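Minutes, Equipment Review Meeting, August

Present: Folke Haugen (chair), Pavithra Warrier (minutes), two from the Kurup test kitchen, one from purchasing who left for a call and came back for the sandwiches.

Minutes of the July meeting were approved after Folke asked that "heated exchange" be changed to "exchange." Changed.

1. Drulteo hand-held gripper kit, trial offer

Folke reported on the kit that Drulteo has loaned us until the end of the month. The offer covers the gripper, a charging dock, and access to Drido, the software that turns the recordings into something a robot arm can learn from. The brochure promises that a new user will be productive in 7 minutes. Folke took 70, and would like it noted that part of this was the login.

Pavithra asked what we would be paying for after the trial. Purchasing said $500 a month for the software, with the hardware "included," a word purchasing would like to see in writing.

The Kurup people want the kit for teaching table-clearing tasks. They asked whether the fingers are stiff enough for dishes. Folke thinks so. Pavithra thinks the fingers are fine and the trigger is the weak point, as it squeaks and the squeak gets worse with use. Drulteo has been told about the squeak and has replied with a link to the brochure.

Views from the gripper's own camera were looked at next.

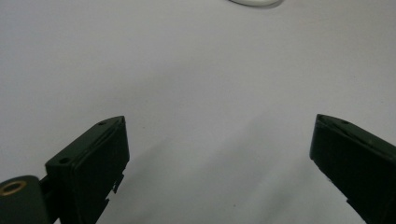 Fingers open, white item at the far side of the table.

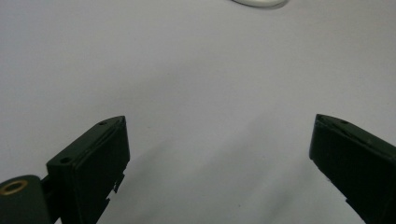
Discussion of finger wear followed. Drulteo says replacement fingers ship as a pair only. Kurup asked what happens when one breaks. Purchasing said that we then own a spare, which was felt to be looking on the bright side.

Folke raised the matter of the competing kit from Umis. It is lighter and the manual appears to have been read by someone before it was printed. It does not work with Drido, and Umis wants a deposit before they will send a loaner. Pavithra pointed out that we have now spent over 2 meetings on a choice between two products and have handled one of them. No objection to this was recorded.

Agreed: keep the Drulteo kit to the end of the trial. Pavithra to write to Umis about the deposit. Purchasing to get the word "included" defined. Folke to write down how he got past the login, while he still remembers.

2. Storage

The dock currently lives on top of the label printer. The label printer cannot be opened with the dock on top of it. Kurup offered a shelf in the dry store, provided people sign for the kit when they take it. Folke said he would sign. Several people looked at the existing sign-out sheet, where his name does not appear.

Agreed: shelf accepted, new sheet to be put up by Pavithra.

3. Any other business

The door code has been changed again. Ask at the front desk.

Next meeting at 10:30, same room, unless the training group has booked it, in which case the small one by the stairs.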